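I have worked at the Cavgate data hall for long enough to have pulled more dead drives than I could name a use for. The job sounds small. A light goes amber, a ticket comes through, you walk to the rack, find the bay, press the catch and draw the caddy out. Then you fit the new one and sign it off. On a bad Friday we used to do 49 of them between us, and most of the shift went on walking.

The owners now want the swaps done by robot arm, first at Floltport and then here. I was asked to spend 16 shifts on the trial bench at Floltport, and I came back with a view that pleases neither side of the canteen. The arm should stay. The way it is being brought in should change. 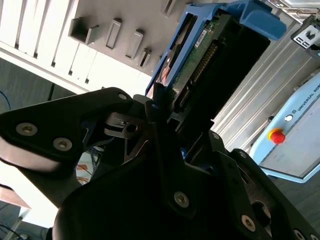 **Opinion | Work and pay**

A drive in its caddy is an awkward thing to hold. The circuit board is exposed on one face and the row of gold pins runs along its edge, so you learn early where not to put your thumb. Brunello Cirillo taught me that on my first week, by taking the caddy out of my hand and giving it back the other way round. At the bench I spent my time passing on the same sort of knowledge: where the grip should close, how much of a tilt is too much, when a caddy that feels stuck is only sitting crooked. Jalten, the firm that supplies the system, calls this "set-up support". On my payslip it was called nothing, and I was paid the ordinary technician's rate.

That is my first complaint. If a person's skill is going into a machine, the work of putting it there should be graded and paid as skilled work. Lorna Mercado, our shift steward, has asked for a separate grade with a modest uplift. Management's answer is that the trial is temporary. So was the night rota, which is still on the wall.

My second complaint is about what is left over. The arm is meant to take the plain swaps, and the plain swaps are the part of the night when you can think. What remains is the bent catch, the mislabelled bay and the rack that somebody at Calimlim cabled in a hurry. Those jobs are more interesting, and I would sooner have them. They are also harder on the back and the temper, and a shift made up only of hard jobs needs more breaks in it and more people on it than the current plan allows.

I don't want to overstate the case against. My knees would be glad of the arm. The bottom bays are miserable, and anyone who tells you there is dignity in crouching at one at four in the morning hasn't done it. There are 500 bays in our hall alone, and I won't miss reaching into any of them.

New starters worry me more. We all learned the hall by doing swaps, badly at first. You got to know which racks ran warm and which rails stuck, and after a year you could be trusted with the difficult faults. If the arm does the easy work, a trainee needs another way in. The plan I was shown has 5 pages on floor markings and a single line on training.

Keep some of the swaps for people, then, and write the number into the agreement. Pay the bench work at its own grade. Settle both before the arm comes to Cavgate, while the company still needs us to show it how to hold a drive.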